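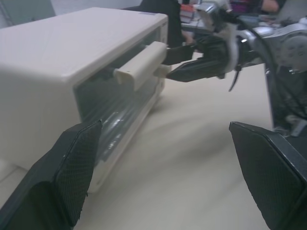 Wrist view, toy oven task, far arm on the door handle.

Kiston Oven Set, data card

Kiston is a set of recordings of two robot arms working on small kitchen chores at a tabletop. It was put together to help answer a narrow question: how close are arms with plain two-fingered grippers to doing the boring parts of cooking at home? Our short answer is that they can manage some single steps and very few whole chores.

Contents

571 episodes, stored one folder per episode. Each folder holds the wrist video, the joint positions for both arms, the gripper opening, and a text file with the instruction given to the operator. Episodes are capped at 2,000 time steps. Most end well before that.

Tasks

There are 4 tasks in this release:
open the oven door
close the oven door
put a piece of toy food in the oven
take it out and set it on the table

The oven is a toy toaster oven with a bar handle across the upper part of the door. A real door is heavier, and a real oven gets hot. Please keep that in mind before quoting results from this set as results about kitchens.

How it was collected

All episodes were driven by hand by trained operators. Nothing in the set was recorded from a learned policy. People are sometimes visible in the background and were left in.

Known problems

Wrist views lose sight of the handle when the near gripper moves in close. Episodes from September use an older joint calibration, marked "old_cal" in the folder name – do not mix them with the rest without correcting for it. Failed attempts are kept and labeled "fail". The label was set by the operator and is stricter in some sessions than in others.

Baseline

The Plovex baseline was trained for 1,000 epochs on the door tasks only. It opens the door more reliably than it closes it. We have no baseline yet for the food tasks. The Ots loader reads all folders, including the old ones.

Contact

Birutė Rebane, Nokanden. Send corrections with the episode folder name.

Last updated 11/24/18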